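Packing for two weeks in Skinau with hand luggage only. A thread, mostly of complaints. 1/

The airline allows one bag. The bag must fit in a metal cage at the gate, and the cage was designed by someone who owns a single sock. 2/

I bought the Dudico 36 litre, which the shop swore was cabin size. It is cabin size if you leave it empty and lean on it. 3/

First pile: 19 tops. I am going to walk up a hill and eat soup. I don't know who I thought I'd be meeting. 4/

Got it down to six by being cruel. The stripy one went first. It knows what it did. 5/

Shoes are the real villain. Wear the boots on the plane, everyone says. Everyone has not stood in the Presby departures queue in December with the heating on full. 6/

Tried rolling. Rolled clothes take up exactly as much room as folded ones but look like a tray of sausage rolls. Back to folding. 7/

Have also packed 20 teabags, as if they've never heard of hot water over there. Not negotiable. 8/

Zip closed at 11pm. Charger still on the kitchen worktop. Goodnight. 9/9
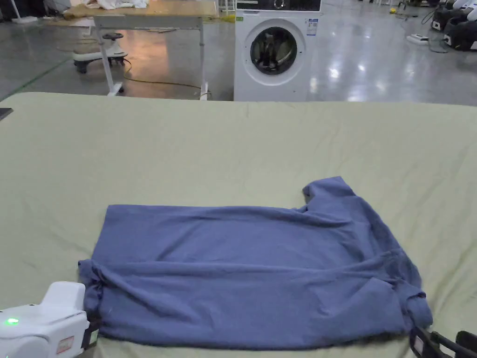
Blue T-shirt, partly folded. Still under review.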